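4. Rest and Recovery in Working Therapy Dogs

4.1 Setting and animals

The dogs in this part of the study were all certified visiting dogs attached to the Cosdale program, which places dog and handler teams in hospitals, schools and care homes. The program's records hold 3107 visits for the study period. We excluded visits that ended early for reasons on the host's side, such as a ward closure, and visits at which two dogs worked the same room. From the remainder we drew 400 visits at random within each season, so that the summer months would not be overrepresented.

Handlers lived with their dogs and had completed the same training course, taught at the Itstead center under Vratislav Hubáček. Dogs in their first two months of service were left out. Their visits are shorter by rule and are attended by a mentor, and earlier work in the program found that a mentor's presence changed how handlers reported fatigue.

4.2 Rating procedure

At the end of each visit the handler rated the dog on the Kratochvíl rest scale, which covers posture, appetite, interest in strangers and time taken to settle at home. The first three items were completed before leaving the building. The last was completed in the evening, and a form was treated as incomplete if it was missing. Incomplete forms were returned to the handler once and then dropped.

A second rating was made from a short video by a rater who did not know the dog or the type of visit. Boris Kuruc trained the raters and resolved disagreements of more than one step. Agreement between handlers and raters was good for posture and weaker for interest in strangers, where handlers tended to score their own dogs as more eager. We therefore report the rater's score for that item and the handler's score for the others.

Figure 2. Two-door control cabinet, front view, with indicator lamps across the top of the left door.

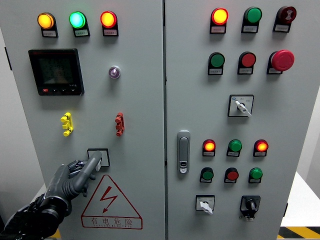
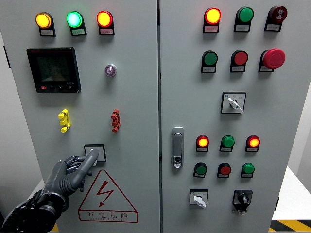
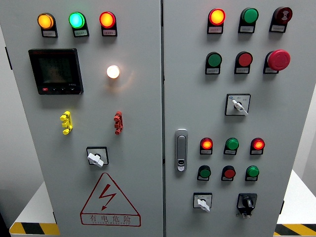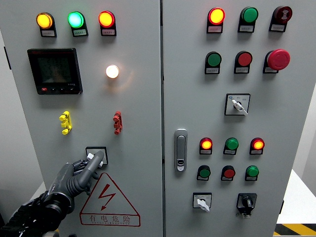 Each dog's combined score was turned into a color and written on a card kept with its harness. Green allowed a visit the next day, amber called for one day of rest, and red called for rest until the dog had been seen by the program's veterinarian. The amber, green and red lamps on the left door of the cabinet in Figure 2 are all lit together; a dog's card carried a single color at any time, and a new color replaced the old one. Of the cards issued at the Anavville site, 268 were amber. Most of these followed visits to large open rooms, where several people approached the dog at once. Visits to single bedrooms seldom led to an amber card, even when they ran long. Handlers at Anavville also asked that the card show the date of the last full day off, and this was added in October.

Related items
Handler Reports of Fatigue in First-Year Visiting Dogs
Room Size and Greeting Behavior During Hospital Visits
Retirement Age in Certified Therapy Dogs
Training Raters to Score Canine Posture From Video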